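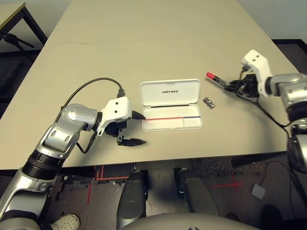 Sukard Moves Stationery Case Packing to Two-Armed Robots at Pinitz Site

PINITZ, January – Sukard, a contract packer of school and office supplies, said today it has begun using two-armed robots to fill stationery cases at its Pinitz site. The change affects the kitting section, where 276 people currently work across two shifts. No positions will be cut as part of the program, the company said.

The robots work on the mixed-case line, which handles small orders with varying contents. A typical order calls for a hinged plastic case, a marker, one or two pens and several smaller items. Fixed packing machinery has not been cost-effective for these orders, as the contents can change several times in one shift.

Each packing station pairs a robot with a flat table at standing height. The arms are fitted with grippers, and either arm can pick, hold or place an item. Software for the stations is supplied by Flillow, which also trains the staff who supervise them.

"The hard part of this job is the last inch," said Deepika Kotian, operations director at Sukard. "A marker has to lie flat in its compartment or the lid won't close. People do that by feel. We spent most of the setup period on that one motion." 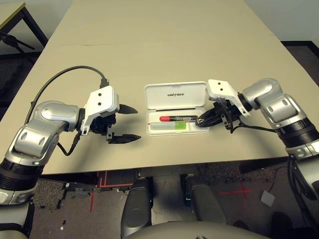

Leonor Amaral

Operators in the kitting section have until now packed cases by hand at a target rate of 100 per hour. Under the new arrangement the hand-packing target is withdrawn on the mixed-case line. Operators assigned to the stations load parts, check finished cases and record faults. When a robot drops an item or stops with a case partly filled, the operator clears the table and restarts the cycle from a hand-held panel.

Staff moving to the stations complete 6 days of paid training. The course covers safe entry to the marked floor area, gripper inspection, fault codes and the demonstration of new packing layouts. Operators who pass are regraded as station technicians and receive the matching pay scale.

"I packed cases for a long time and my wrists know it," said Bindu Shenoy, a shift lead who took the first course. "Now I watch the work and fix what goes wrong. There is more to write down than I expected, and the first weeks were slow. We asked for the fault log to be shortened and it was."

Sukard said that employees who prefer to stay on hand packing may do so. Large single-item orders, gift sets and all rework will remain manual. Job rotation between the two areas will be reviewed with staff representatives after the first quarter of operation.

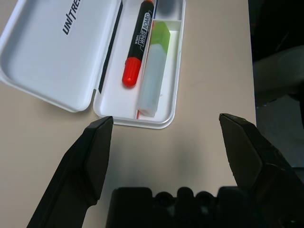 Open case with a red-capped whiteboard marker, seen between the gripper fingers.

The layouts are taught by demonstration. A technician guides the arms through a packing sequence, and the recorded motions are used to train the control model. Sukard has collected 509 demonstrations to date, covering cases, markers, pens and small metal parts. Recordings in which an item is misplaced are kept and labeled separately so that the system can be tested on recovery.

"Clear plastic and shiny parts are still the weak point," said Muchen Shen, lead engineer at Flillow. "The edges are hard to pick out under overhead lighting. We use views from the head and from the wrists together, and we ask the technicians to vary where the case sits on the table."

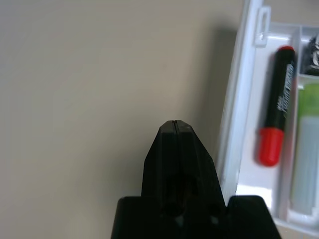
Shen said that case position has a larger effect on results than the order in which items are packed, and that the next software release will address cases placed close to the table edge. Lighting at the stations will be changed at the same time.

The Raju warehouse, which receives finished cases from Pinitz, will keep its present inspection procedure. A sample from each pallet is opened and checked by hand, whether it was packed by a person or at a station. Results will be reported to both sites under a shared fault code list.

"We are treating both lines the same at inspection," said Jarmo Laitinen, quality manager at Raju. "The codes had to be rewritten, as the old ones assumed a person at every step."

About Sukard
Sukard packs and ships stationery, craft and classroom supplies for retailers and school distributors. Its kitting operations are based in Pinitz, with warehousing in Raju.

Media contact
Leonor Amaral, Communications, Sukard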